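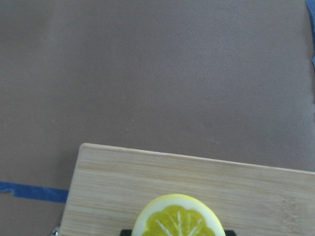

Muriithi Cohort Study: Questions from Participants

What is the study looking at?
Whether common gene variants affect how long a cough lasts after a winter chest infection. We are following 287 adults registered at clinics in Jonholm.

Who runs it?
The Cliltine Institute. The lead researcher is Tõnu Avotiņš.

What do I have to do?
Give one saliva sample and fill in a short symptom diary for 21 days. The diary takes a few minutes each evening.

Can I eat before giving the sample?
No food, drink or gum for 30 minutes beforehand. Water counts as a drink.

What if I miss a day in the diary?
Leave it blank and carry on with the next one. Please don't fill it in from memory. If you miss more than seven days, call the study desk.

Will I get my genetic results?
No. Samples are coded and read in batches, and the lab does not produce individual reports.

Can I leave the study?
Yes, at any time. Your sample will be destroyed if you ask — use the withdrawal form in your packet.

When will the findings be out?
We expect a preprint in July. Participants will get a summary by mail.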